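The Sorting Arm Can Wait

Lodard would like small shops to rent a sorting arm. The kit is called the Brolero, it costs 550 a month on a 12-month contract, and the brochure promises it will "take over the back room." I run a snack shop with a back room, so I read the brochure twice and then went to Heswood to see the thing demonstrated.

My doubts start with the word "sorting." Lodard means that mixed goods go in front of the arm and come out in the right box, chips in one and biscuits in another. Fine. My niece could do it at six. What I want to know is what happens with a bag that is mostly air, lying half on top of a bar, with a little packet tucked under the side. Chip bags crumple and shiny wrappers throw back light. A salesman picks up a foam cube and calls it a day.

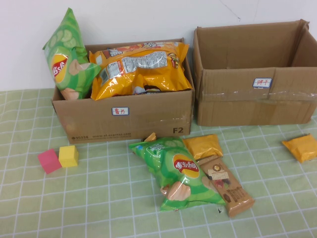 Svenja Brinkmann wrote to me after my last column that I was asking too much too soon. Her shop has had the kit since February, and she says it frees up some 3 hours a week, mostly after deliveries. She also says she still handles the big bags herself — they go in by hand at the end.

Well, that is my point. The big bags are the job. If I have to stand there anyway, I'm paying 550 a month for company. And the contract puts broken goods on the renter, on page 9, in small type. A crushed bag of chips is a bag I can't sell.

I asked Lodard how many picks out of a hundred go wrong with soft packaging. They sent me a figure for cartons. I asked again and got the same sheet with a nicer cover.

Maybe the next version will be better. I'd take a two-week trial in my own back room, with my own stock, and no one from Lodard standing next to it. So far they haven't offered one — I have asked.

Recent items
Strobel raises its repair rates again
Do self-checkouts pay for themselves?
Letters: Ingeborg Heitmann on delivery fees
What I learned from 259 returned parcels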